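Imprimir | Enviar por e-mail

Zistwood – Apoio a Clientes Institucionais
Pedido n.º 152 – Conjunto de padaria de imitação: manchas na toalha cinzenta e brilho irregular nas peças
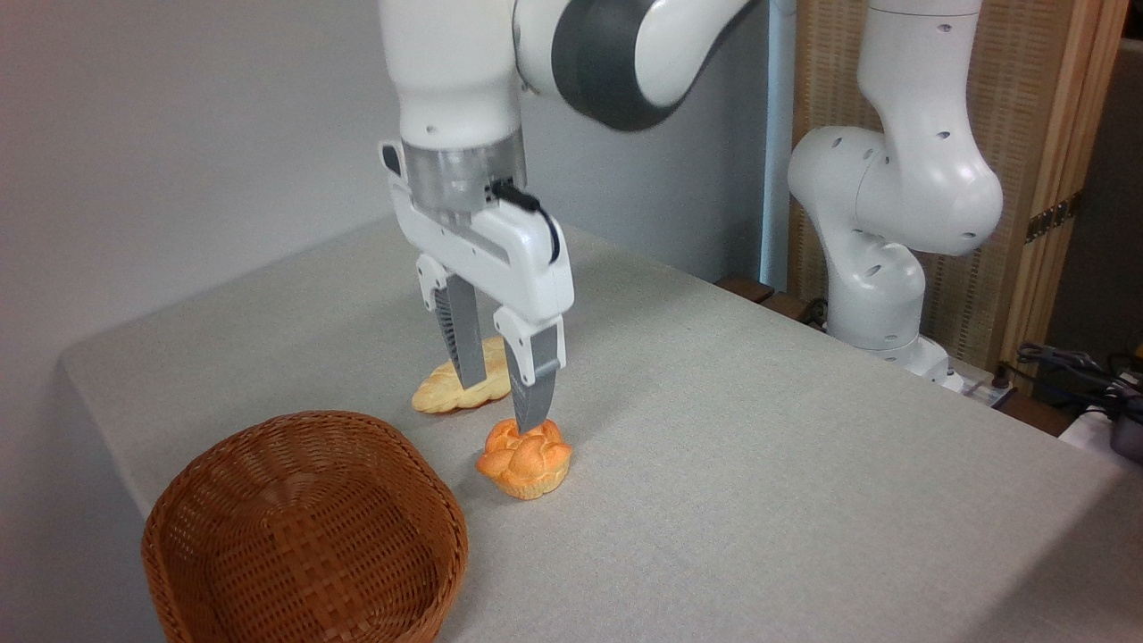

Estado: em acompanhamento
Data de abertura: terça-feira, 11 de dezembro de 2018
Artigos abrangidos: pãozinho cor de laranja, pão entrançado amarelo-claro, cesto oval de vime castanho, toalha cinzento-clara

Descrição do problema
O cliente comunica que, após o armazenamento conjunto das peças, surgiram marcas alaranjadas na toalha. Refere ainda uma película pegajosa na base do pãozinho e resíduos de fibra no fundo do cesto. Solicita indicação do procedimento de limpeza e, se aplicável, a substituição das peças.

Diligências efetuadas
1. Foi solicitado ao cliente que lavasse o pãozinho e a trança com água a 30 graus e sabão neutro, sem imersão prolongada. A película foi removida da trança; no pãozinho persiste entre as dobras.
2. O cesto foi escovado a seco. Não deve ser lavado.
3. A toalha foi lavada em separado. As marcas atenuaram-se, mas mantêm-se visíveis à luz direta.
4. Consultado o fornecedor Van den Broek, este confirmou que o lote 400 recebeu uma camada de acabamento mais espessa do que a prevista. O pãozinho pertence a esse lote; a trança, não.

Parecer
A transferência de cor é atribuída ao acabamento do pãozinho. Até à substituição, as peças deverão ser guardadas fora da toalha, envolvidas em papel sem tinta. Não é autorizado o uso de álcool ou de solventes.

Seguimento
Autorizada a substituição do pãozinho e da toalha, com expedição a partir do armazém de Stollbridge em fevereiro. O cesto e a trança permanecem com o cliente. Aguarda-se confirmação da morada de entrega.

Contacto: Apoio a Clientes Zistwood | © 2018 Zistwood. Todos os direitos reservados. | Voltar ao topo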